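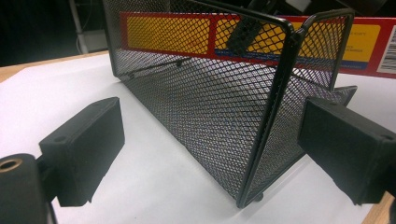
Itura: the tidying project in pictures
Cletasberg College Robotics Club

Hello and welcome, especially if you've wandered over from the open evening page! We promised a good many parents and grandparents (and one very patient bus driver) that we'd put some pictures up, and after a term of meaning to get round to it we finally have. There are 28 of us in the club this year, which is more than we've ever had, and it has meant a fair bit of queuing for the table and an alarming amount of squash.

For anyone new, Itura is our big project for the year. We want an arm to tidy a table: pick up an ordinary household thing, put it in a basket, leave the basket where it was. It sounds like nothing at all when you write it down, and we said so ourselves back in the autumn, before we had spent six weeks on it. We aren't programming each movement by hand. Members do the job themselves with hand-held grippers, over and over, and the recordings go to teach the arm. So a lot of what we do on club nights is sit at a table and tidy it, then untidy it and start again.

The shopping end

Rochelle Hutchins looks after what we call the cupboard, meaning everything that gets picked up. The rule is that it has to be something you would find in a normal kitchen or on a normal desk, and that it mustn't matter if it gets squashed. We began with sponges and tins, which went well and made us all rather pleased with ourselves, and then moved on to long thin boxes, which didn't and haven't. A long box wants to swing. If you take hold of it a little too near one end, the other end dips and catches the rim of the basket, and then you have a basket on the move as well as a box.

Food wrap is the current favourite, or the current enemy, depending on whom you ask. The blue box with the red end has become something of a club mascot.

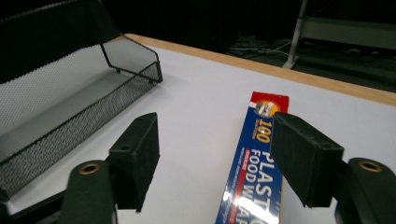

Taking turns at the table

Everyone gets a go, from the youngest to the sixth formers. You sit up close, take a gripper in each hand and get your elbows comfortable before you start, and the person next to you keeps the log. There are 2 grippers to a set, one left and one right, and it takes most people a few tries to stop using their favourite hand for everything. Left-handers, we're glad to say, have been insufferable about it.

Zakhar Kuzmenko has the club record with 38 clean goes in one evening, and he would like it known that he stopped only for a biscuit. A clean go is one with no bumps, no drops and no long pause in the middle while you think about your life. Altogether we have 448 in the log so far. Some of the early ones are frankly a bit wobbly, but we've kept them in a folder of their own and we're rather fond of them.

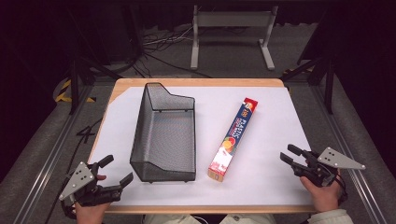 A gripper in each hand, the mesh basket to the left and the food wrap lying at a slant to the right.

We do get asked about the gripper plates with the dots on. Those help us work out where each hand was, and they have to stay in sight of the overhead view, so please don't hold on by the plates, however handy they look! Fingers go round the handle, underneath.

The basket, and why we keep going on about it

The mesh basket was chosen quite carelessly, if we're truthful. It was in the cupboard and it was free. It has since taught us more than anything we bought on purpose. You can see through mesh, which is lovely for people, but a camera close by gets a whole lot of little diamonds with something else showing behind them, and our first attempts at finding the rim automatically were very poor. The Evetti group, who are our Year 10s and named themselves, spent a whole half term on nothing but that rim.

Shiny packaging is the other nuisance. We have good bright light over the table and we like it that way.

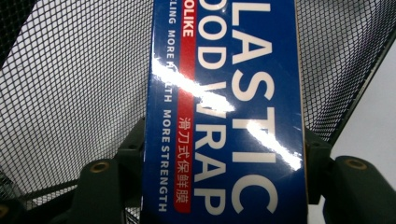
The trouble is that a glossy box throws some of it straight back, and the printing on it goes pale just where you would like to read it. We've talked about turning the lamps down, and about taping paper over the labels, and the Evetti lot were firmly against both. Their argument was that nobody's kitchen is going to be kept dim for the benefit of a robot, and they won the vote quite comfortably. So the glare stays, and we record the box at as many angles as we can manage.

Next up is the Waweru Cup in June, where the arm has to tidy a table it hasn't met before, in front of people, with a clock running. We'll be practising up to the last minute. If you can spare any clean, empty packets or boxes (long ones especially, please, but no glass), Rochelle would be delighted to have them, and they can be left at the workshop door any time before half past four.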